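Progress report on the Stundilell rural lending library
Period: spring to September
Prepared for the Fokero fund by the project office in Jevus

1. General situation

The work is going mostly according to the plan which you approved. Two of the village reading points are open and the last one, in Zupan, is late. We explain the reasons in point 3. The money for this period is spent in the agreed lines, except the line for transport, where we used more than expected.

As a reminder, the grant pays for 3 reading points, the purchase of books, and a van which brings the books from the main library in Jevus. The salaries of the librarians are paid by the municipality and are not in this report.

2. Books and readers

We bought 2,000 books. The larger part is for children and young people, as we promised in the application. The rest is novels, gardening, health, and local history. The supplier delivered in two parts, and the second part came with some damaged covers. They replaced these copies without cost, but it took until the end of July.

At the end of this period we have 309 registered readers. Roughly 50 of them did not have a library card before in any place. We are glad for this number, but we must say that it is mostly from the first village, where the school helped us to inform the parents. In the second village the registration is slower. The opening hours there were only in the morning, when people are at work. From September the reading point is open until seven in the evening and we see already more visits.
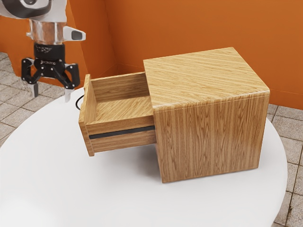
The most borrowed books are picture books and crime novels. We did not expect so much interest in crime novels, and we have now a waiting list for several titles. We ask your permission to move a small part of the money from the line "reference books" to the line "fiction". The reference books are used very little, and the librarians tell us that people look for such information on the telephone.

3. Delay in Zupan

The room in Zupan was promised to us for May. When we came to measure the shelves, we found that the wall on the north side was damp behind the old paint. The municipality agreed to repair it, but the builder could start only in August. The wall must now dry before we bring any books inside. We expect to open in November. The shelves are already paid and they are stored in the basement of the main library.

4. Transport

The van needed new brakes and one new tire. This was not in the budget. We covered it from the reserve - the reserve is now almost finished. If there is another repair before the end of the year, we will need to write to you separately.

5. Next steps

In the coming period we will open Zupan, start the reading hour for small children in the second village, and prepare a short questionnaire for the readers. We will also correct the catalog, where some titles are entered twice.

The table of expenses and the copies of the invoices are sent with this report. The invoice for the brakes is missing a stamp and we will send the corrected copy when the garage gives it to us.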